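Version of these rules: June. They apply to every episode that is added to the Kutiritz set, simulated only. Episodes recorded on the real arm have their own file, and please do not mix the two.

# Kutiritz: rules for simulated episodes

Kutiritz is a small set of tabletop tasks with numbered dice and a shallow box, rendered from the wrist view of a two-finger gripper. The scenes were built at Usik and the labels are checked at Lopes. It has 1000 episodes at the moment. Of these, 74 are marked `hold` and must not be used for training until the second check is finished.

## Before you render

- Use the scene file from the `main` branch. Local copies become old very quickly.
- Write the random seed in the episode header. An episode without a seed is rejected, also when it looks good.
- Light and wall texture may be changed between episodes, never inside one episode.
- Do not move objects by hand after the physics has started.

Shadows are part of the task. We had a long discussion on this point, and the decision is to keep them strong, with hard borders, on the wall and on the objects. Please do not make them softer to get a cleaner picture.
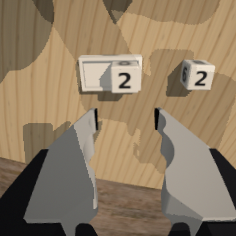

The label for an object is given by its identity in the simulator, and the number on a face is a separate field. Two dice can show the same number to the camera, so `face_front` is not allowed as a name. Use `die_a` and `die_b`, as they are written in the scene file. If a face is seen only at a steep angle, fill `face_side` from the simulator state and set `readable: false`.

## Naming and checks

Each episode is one folder:

```
kutiritz_<seed>/
 header.yaml
 wrist.mp4
 state.csv
 labels.json
```

The script `lillov_check` (from the Lillov tools) runs 22 tests on each folder. 17 of them are blocking. The others give a warning, and the person who uploads must answer every warning with one sentence in `header.yaml`. "OK" is not a sentence.

Objects which intersect each other are a warning and not an error. Write which pair it is and in which time step it begins.

## What we do not accept

- Episodes cut at the start to hide a bad reset.
- Failed grasps that were deleted. Keep them with `result: fail`.
- Labels copied from a neighbor episode with a similar seed.

## Known limits

There is only one gripper model and the wrist camera has a fixed lens. Friction values were chosen by us and were not measured, so please do not report grasp success from this set as a result for a real robot.

Changes to this file go by pull request, with one approval from Usik and one from Lopes.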